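Mantenimiento de la pinza de mano: mis fotos y mis notas

4 de febrero de 2023

¡Hola otra vez! Sigo con el diario de la pinza Varnumeo, la negra de dedos amarillos, que a estas alturas conozco mejor que mi propia bicicleta. Hoy toca puesta a punto: tornillos, dedos y discos frontales, que la pobre lleva 2000 cierres desde la última revisión y se le empezaba a notar (un clic feo al apretar, muy bajito, pero ahí estaba). Uso el kit de Prekden y un destornillador Morikawa de estrella que me costó encontrar.

Empiezo siempre por el tornillo de estrella que queda debajo de la pieza amarilla. Le doy un cuarto de vuelta y paro, que la carcasa es de plástico y ya me cargué una en septiembre.

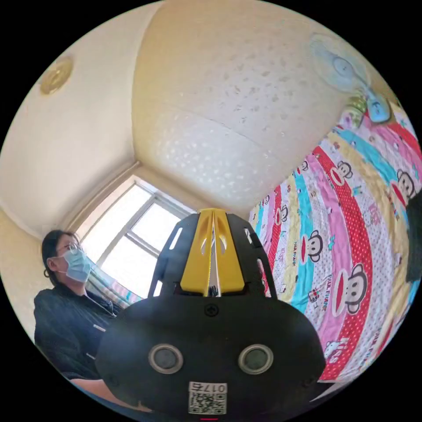

Pliltar comentó que en la suya el clic venía de los dedos y no del tornillo, y que se le quitó limpiando las ranuras con un cepillo de dientes viejo antes de apretar nada. Pues lo probé, ¡y le debo un café! Había pelusa metida hasta el fondo. Desde entonces limpio primero y luego ya saco el destornillador.

Después vienen los discos redondos del frente: paño seco, sin alcohol, y dos pasadas por el borde plateado. Para los dedos prefiero ensayar con tela, que es lo que peor se le da cuando están desalineados. Pellizco una esquina de manta gris, suelto, vuelvo a pellizcar.
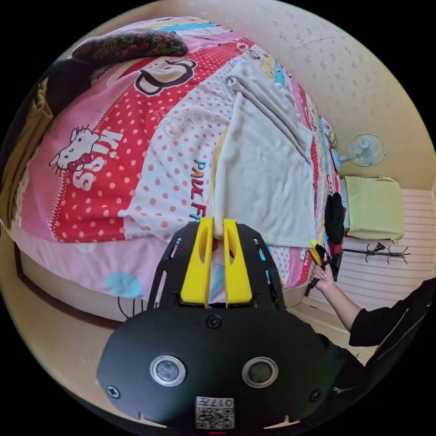 Hago 56 cierres seguidos con la misma tela y apunto los que se escapan. Si se me van más de 2, aflojo los dedos, los vuelvo a centrar y otra vez desde el principio (sí, es un rollo). Me faltan por cambiar las gomas de repuesto, que siguen en camino. En cuanto lleguen subo más fotos.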